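Housekeeping for Small Inns, Session 7: The Floor Comes Last
6 min read
214 shares · 16 comments

Welcome back, everyone! Last time we got through linens and laundry, and I promised we would finally get down to floors, so I hope you brought your notes from the Pleser House visit, as we'll be leaning on them quite a bit. If you missed the visit, borrow somebody's room sheet before you start the practice work at the end of this handout.

Let me begin with the rule that most of you will have heard already, maybe from a parent or a first boss: work from the top of the room to the bottom. Dust falls. Crumbs fall. Threads come off the bedding when you shake it out, and they end up on the carpet. If you vacuum first and make the bed second, you'll be getting the vacuum out again, and on a checkout day with a line of guests waiting for keys you do not want that (I did it for most of my first summer, and my back remembers).

The order we use in this course is the one from the Byun Lodge training binder, with a couple of changes of my own. Open the window and the curtains. Strip the bed and carry the used linens straight out to the cart. Dust the high places, meaning the tops of door frames, picture rails, and lamp shades. Then come the furniture tops, then the bed gets made, then the bathroom, and then you come back for the floor and work your way toward the door.

Now, before any vacuum is plugged in, there is the hand pick. It's a slow lap of the room, bending down for whatever is lying loose. Wrappers, receipts, bits of tissue, hair ties, coins, the backs of earrings. A vacuum will swallow some of these and choke on others, and a swallowed earring is a long and sad afternoon with the dust bag. Anything that might belong to a guest goes in a lost property envelope with the room number on it, even if it looks like nothing much to you.

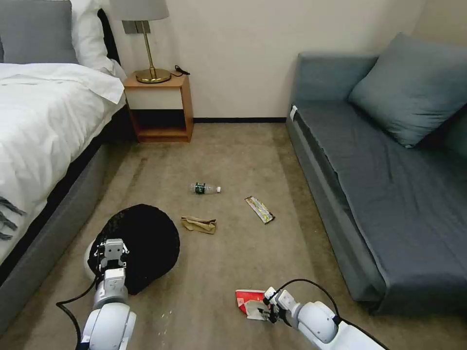
Figure 2. Bedroom carpet during the hand pick.

Carpet color makes a real difference to how carefully you have to look. Pale carpet shows dark crumbs beautifully and hides white thread and tissue; patterned carpet hides nearly everything. A trick I love is to crouch near the door and look across the pile toward the window, so that the light comes in low and every little lump stands up. Try it at home tonight, you'll be horrified!

Next, edges. The middle of a carpet gets walked on and vacuumed and generally looked after, while the strip along the baseboard gets forgotten. Use the crevice tool all the way around once a week, and behind the nightstands whenever the room is between guests. Pull light furniture out by lifting, please, and never drag it. Under the bed is the place guests check when they've dropped a phone charger, so get down and look, every time.

For the open carpet, go slowly. Two slow passes lift more grit than a whole flurry of quick ones, and the pile has time to stand back up. Overlap each stripe a little with the one before. At Flidar Guest Rooms they finish with the stripes running from window to door, and I do think it gives a lovely first impression, though I won't mark you down for skipping it.

A word on spills: blot, don't rub. Use a clean white cloth, start at the outside of the spot, and work in.

For next session, please do one full room in the order above and write down your times for each stage. Then read the Jevis booklet on carpet fibers, as far as the part on wool. Bring your own kneeling pad if you have one.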